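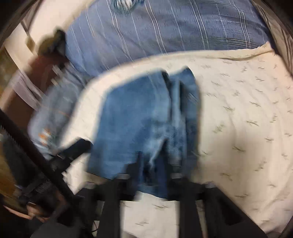 I've been meaning to write up our house rules for ages, mainly because I keep typing the same message to people who join the project and then forgetting half of it. So I sat down with a pot of tea and a very scruffy notebook, and this is the long version. Get comfy!

For anyone new round here, I do hand-held gripper recordings of laundry for Amo, which is a project about getting robots to fold clothes without making a mess of them. I've been at it since April. Before that I'd never given a pair of shorts more than four seconds of thought, and now I have opinions on hems.

The first rule, and the one I broke most in my early weeks, is that your hands stay on the handles. If a sleeve flops over the wrong way you are not allowed to reach in and flick it straight. You fix it with the grippers or you leave it wrong. I can't tell you how hard this is! Your fingers just go. I ended up saying "handles, handles, handles" under my breath for the whole first week and my sister thought I'd taken up some sort of meditation.

Second one is speed. The written guide says "move at a natural pace", which I moaned about to Setareh Mahmoudi, who looks after the recordings at our end, as my natural pace is apparently that of a woman late for a bus. Everything I sent her was a blur. What we settled on (and it's in the guide now, page 9, so I'm claiming it) is that you slow down for the grab and the let go, and you can move normally in between. A bit of blur in the middle is fine. If the cloth is smeared at the moment the fingers close on it, do it again.

Then there's the "don't tidy first" rule. I love this one, I'll admit, for selfish reasons. You don't iron the sheet underneath or clear the rest of the washing off into another room. People's beds have stuff on them. Patterned sheets are fine, checks are fine, other clothes lying about are fine. Nima Tehrani put it well when I asked him whether I ought to buy a plain cover: if it only folds shorts on a plain cover, it doesn't fold shorts. I kept my money.

Denim gets its own paragraph because denim is a pain. It's stiff where you want it to bend and it bunches where you want it flat. The rule is one layer or all the layers, and decide before you close. What goes wrong is that you pinch at the waistband thinking you've got both sides, lift, and the back one stays where it is, so you've got a sort of curtain hanging off your gripper. When that happens we put it down, open fully and start the grab again from the cloth. No shaking! Shaking it loose works a treat at home and it's banned here, as it's the last thing you'd want a strong machine picking up from you.

Now, breaks. The limit is 30 minutes of recording and then you stop, even if you feel great. I ignored this on a very productive morning and couldn't open a jar that evening. The grips aren't heavy but you're squeezing and letting go the whole time, and it creeps up on your thumbs. I set the oven timer, because if I use my phone I end up reading the news.

Privacy is the rule I'm strictest about. Post, photos, pill packets, anything with a name or an address on it goes in a drawer before I start. Same with other people. If someone wanders in, you stop and bin that take, and you tell them you've binned it. The Wurkby lot have a checklist taped inside a wardrobe door for this and I've shamelessly copied it.

Last one is about failed folds. Keep them. Mark them as failed, write a word or two on why ("slipped", "wrong layer", "gave up"), and send them in with the rest. I used to delete mine out of embarrassment. We've got more than 2000 folds in the shared folder now and Setareh says the notes on the bad ones get read far more than the good ones, so please don't be shy with yours.

Things I still haven't got a rule for: socks, fitted sheets, and anything with a drawstring. If your group has cracked the drawstring, leave me a comment. I've got three pairs of joggers waiting and I'm putting them off.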